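Workplace Organization II
Unit 7: Color-Coded Bins for Cylindrical Containers

Course handout, revised 2019-12-31
Read before the practical. Bring the sorting sheet from Unit 6.

1. Scope

This unit covers the sorting of upright cylindrical containers into open plastic bins on a work table. Closed drawers and hanging storage are in Unit 9. The method applies to cans, tubes, jars with straight walls, and small canisters. It does not apply to tapered cups, which nest and need a different bin depth.

The running case is the packing room at Toltska, a small supplier that ships two product lines: Ameo (light finish) and Ploden (dark finish). The room handles 342 containers in a normal shift and 900 in the peak period in May. All figures in the exercises come from this case.

2. Terms

Sort key. The property that decides which bin an item goes into. In this unit the sort key is the color of the item.

Bin code. The color of the bin. The bin code does not have to match the sort key, but the pairing must be fixed and written down.

Seated. An item is seated when its base is flat on the bin floor and it stands without leaning on the rim.

Headroom. The height of an item above the rim. Negative headroom means the top of the item is below the rim.

Row. A line of items running from the front wall of the bin to the back wall.

3. Choosing the sort key

A sort key should be readable from the normal working position without turning the item. Color usually meets this condition. Printed text usually does not, as the label may face the back wall once the item is seated.

Where an item carries more than one color, use the color of the top. The top stays visible when the bin is full; the lower body is hidden by the front wall and by neighboring items. Graded finishes, in which one color fades into another down the side, are a common source of sorting errors. Record the top color on the sheet and ignore the rest.

4. Choosing the bin

Use rectangular bins. Round bins waste the corners of the table and make rows impossible. A flared rim makes loading from above easier but increases the footprint at the top, so measure table space at the rim and not at the base.

Bin walls should be lower than the items. Positive headroom is needed for two reasons: the sort key can be checked at a glance, and the item can be gripped near the top for removal. With deep walls, the fingers have to go down between the wall and the item, and the neighboring item is often knocked.

Leave a gap between bins. Bins that touch are treated by the eye as one bin, particularly under strong overhead light.

5. Loading order

Load from the back wall forward. Placing front items first means reaching over them for every later placement.

Lower the item vertically. Release only when it is seated. If the hand is low on the item at release, open the fingers fully before lifting, or the item will come up with the hand.

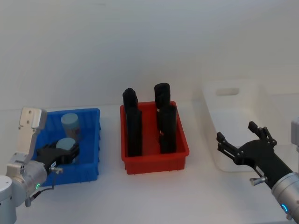 For four items in one bin, two rows of two is the standard arrangement. It keeps the load even and leaves each item with at least one free side. Three in a line with one left over is not accepted in the practical.

Partly filled bins follow the same rule. The first item goes to the back, the second in front of it, and the remaining floor area is left open for the next row.

6. Checking

Check each bin from above and then from the front. From above, confirm that all tops match the sort key. From the front, compare headroom. Items of equal height should show equal headroom; a difference indicates that one is not seated or that a different size has been mixed in. Items farther back look higher from a standing position - allow for this before removing anything.

7. Exercises

7.1 The Tanui bin holds four containers in two rows of two. Calculate the number of bins needed for a normal shift at Toltska, and state how many places remain open in the last bin.

7.2 Repeat 7.1 for the peak period.

7.3 Ploden adds a dark container with a light top. State which bin it belongs in under section 3, and write the entry for the sorting sheet.

Submit answers on one page with the completed sheet attached.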